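Call for tasters: Wesville soup and pickle judging

Oronside Foods is looking for people to sit on the public tasting panel for its fall soup and pickle awards. We have 91 places. You do not need any training in food or cooking, but you must be 18 or over and live in Wesville or Wamden.

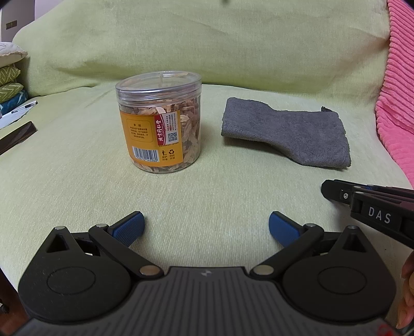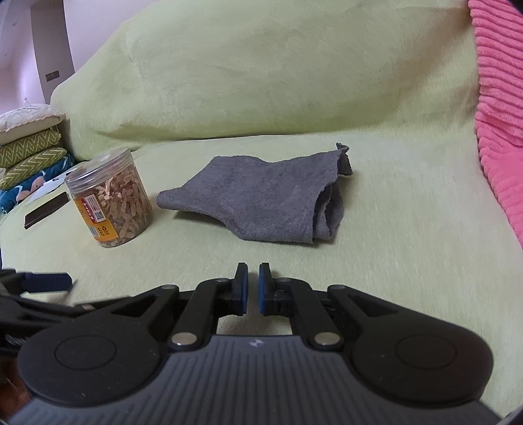 A clear jar on the sofa, in both photos.

Panel members attend 2 sessions in September at the Kemppainen Building, Room 104. Each session starts at 6:30 p.m. and runs for two hours. You will taste small portions, score them on a printed sheet and hand the sheet in before you leave. Entries are numbered and makers are not named.

Tasters receive a $40 grocery voucher after the second session. Parking is free behind the building.

Please do not apply if you work for a company that has entered. Several entries contain celery, mustard, milk or wheat, so we cannot seat people with allergies to any of these.

To apply, send your name, age and phone number to Hilkka Toivonen, Panel Desk, Oronside Foods, P.O. Box 603, Wesville. Say whether you eat meat.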